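Lirkberg Robotics Club forum > Student projects > Laundry task, two-arm setup

jatallah
Start position for the washer task is below. The policy gets a head view and two wrist views. We have 222 demonstrations, all teleoperated, all starting with the basket directly in front of the machine and both arms low. Success on the full sequence (door, pick, load, close) is poor. It fails mostly at the pick. I would like opinions before we record more.
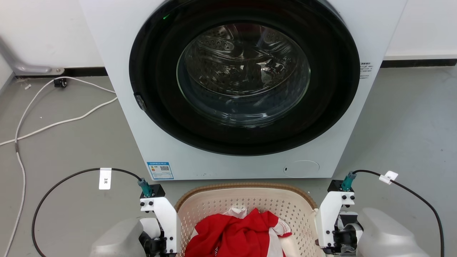 Head view at start, door shut, basket between the arms.

mallden_7
What is in the basket during training? If it is always the same red top I would expect it to learn the colour and very little else.

jatallah
Red top in most of them, white cloth underneath. We changed the folding between runs but not the items.

okovalchuk
Then I disagree with recording more of the same. Olesia Kovalchuk here, I did the gripper mounts. Twelve varied garments at fewer runs each would be worth more than another hundred of the red one. Also vary the basket position by 5 cm or so.

wament
Not convinced. Varying everything at once is how our group lost most of November. Fix the pick on one garment first, then widen it. At what point in the pick does it fail?

jatallah
Fingers close above the cloth. Over half of the failed picks are like that. The rest catch the basket rim.

wament
That sounds like depth, so data variety will not help. Check the wrist cameras before touching the dataset. Is the calibration done with the cables on?

jatallah
No, it was done on the bench without them.

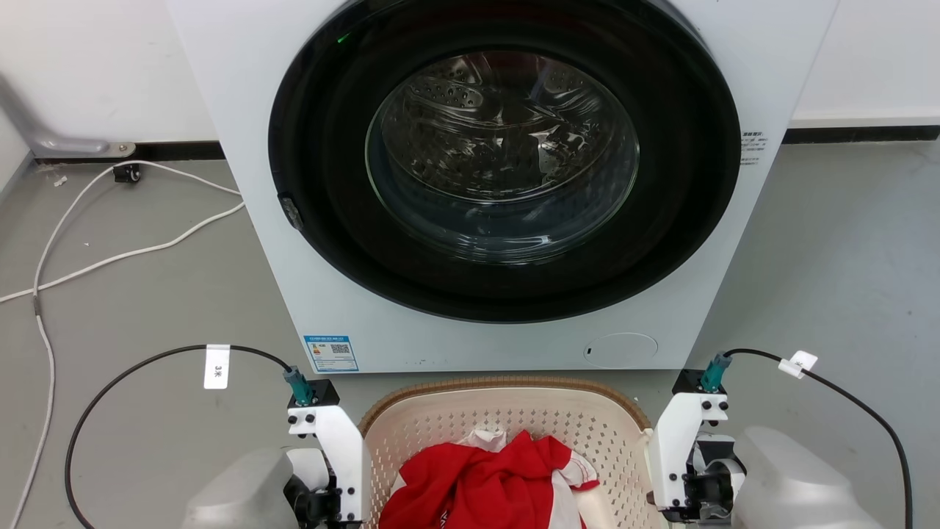
Cable routing is the first thing I would redo. At Mallden we had a wrist camera shift slightly every time the arm reached forward, and it took us a long while to find it. You have a black cable going out in a wide arc on the left, with the 3米 tag hanging on it, and another down the right. Three metres is plenty if that is the length, so tie it along the arm with slack at the joints and calibrate again with everything plugged in.
mallden_7

okovalchuk
The mounts are stiff. I loaded one on the bench and could not measure any movement at the camera.

mallden_7
The mount may be fine and the connector still pull on the camera body. Different part.

okovalchuk
Fair. I will test it with the cable attached. I still want more garments afterwards.

jatallah
Plan: reroute, recalibrate, then seven runs on the existing policy with no new data. If the pick height is unchanged I will go with Olesia's set. Results in this thread.

wament
Log the wrist depth at gripper close as well, otherwise you will be guessing again.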